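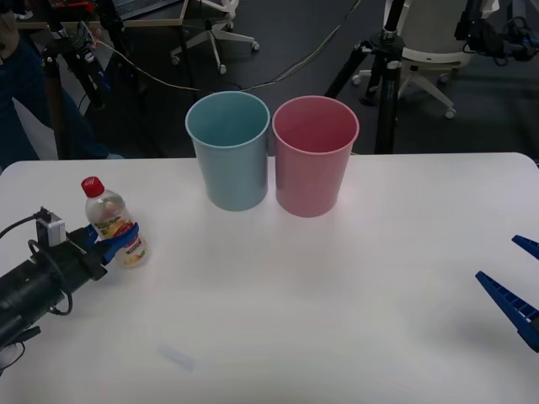
Gunitz Moves 13 Magazine Titles to Tawhiri Digital Edition Platform

PLORNANSTEAD, October - Gunitz, the publisher of regional and special-interest magazines, has completed the transfer of its digital editions to Tawhiri, the subscription and delivery platform developed by Pristutar. The transfer covers 13 titles and all active digital subscriptions held directly with the publisher. Subscriptions sold through third-party app stores will follow in a second phase.

Tawhiri replaces two systems that Gunitz had operated in parallel. The first produced page-replica editions from print files and delivered them as fixed-layout downloads. The second handled subscriber accounts, renewals and access to the web archive. The two systems exchanged data once per day by file transfer, and a new subscriber could wait until the following morning for access to back issues. Under Tawhiri, account status is checked at the time of each request, and access to the archive begins when payment is confirmed.

"The overnight file was the source of most of our support tickets," said Ngaio Lowther, director of digital operations at Gunitz. "A reader would pay in the afternoon and be told that the account did not exist. We had a standard reply for it. We have now retired the standard reply."

Edition format

Each title is now issued in a single package containing both a page-replica view and a reflowable article view. Readers can switch between the views at any point in an issue, and the reading position is kept. The article view adjusts to screen width and supports user-selected type sizes. Tables, captions and footnotes are stored as text and can be searched.

Packages are downloaded in segments. The cover, the table of contents and the first feature are sent first, so that a reader can open an issue while the remaining pages are still being received. If a connection is interrupted, the download resumes from the last complete segment. In the previous system an interrupted download had to be started again.

Issues can be stored on a device for offline reading. The number of stored issues is limited only by available space, and readers may set a title to remove older issues automatically. Bookmarks and notes are held with the account and remain in place when an issue is removed from a device.

Archive

The transfer included 883 back issues, which were converted from the original print files where these existed. Issues for which no usable print file could be found were scanned from bound copies held at the Gunitz office in Plornanstead and processed with text recognition. Scanned issues are marked as such in the archive listing. They are available in page-replica view only, and search results from these issues may contain recognition errors.

Advertising pages have been kept in all archive issues. Reply coupons, phone numbers and offers printed in those pages are no longer valid unless a current issue states otherwise. Classified sections have been excluded from search.

Subscriber accounts

Existing subscribers keep their current term, price and renewal date. Passwords were not transferred. Subscribers will be asked to set a new password the first time they sign in, using the email address on file. Those who hold subscriptions to more than one title under the same address will find them combined in a single account. Subscribers who prefer to keep separate accounts may request this through the customer service page before the next renewal.

Print subscribers whose plan includes digital access must enter the subscriber number from the mailing label once in order to link the two records. The number can be entered with or without the leading zeros.

Each account may be used on up to five devices. Devices that have not connected for six months are released automatically.

Production changes

Editorial staff at Gunitz continue to work in their existing page layout software. Finished pages are exported to Tawhiri, which builds the article view from the text styles assigned in the layout. Titles with consistent style sheets required little adjustment. Three titles with older templates were rebuilt before the transfer.

"The conversion is only as good as the styles," said Lowther. "If a subheading has been made by hand - bold, one size up, no style attached - the system reads it as body text. We spent much of the summer finding those."

A preflight report is now generated with each export. It lists unassigned styles, missing image captions and links that do not resolve. Issues cannot be released until each item has been either corrected or marked as accepted by the title's production editor.

Availability

Tawhiri editions can be read in current versions of the major web browsers and in apps for phones and tablets. The previous Gunitz reader app will continue to open issues already downloaded to a device but will receive no new issues. It will be withdrawn from app stores when the second phase is complete. Single issues remain on sale at existing prices, and sample issues of up to 100 pages can be read without an account.

About Gunitz

Gunitz publishes magazines in the fields of regional travel, home crafts, small-boat sailing and local history. Its titles are sold by subscription and at newsstands in print, and worldwide in digital form. The company is based in Plornanstead.

About Pristutar

Pristutar develops software for periodical publishers, including the Tawhiri platform for edition delivery and subscriber management. Tawhiri is licensed by title, with hosting included.

Media contact

Ngaio Lowther
Director of Digital Operations, Gunitz
Plornanstead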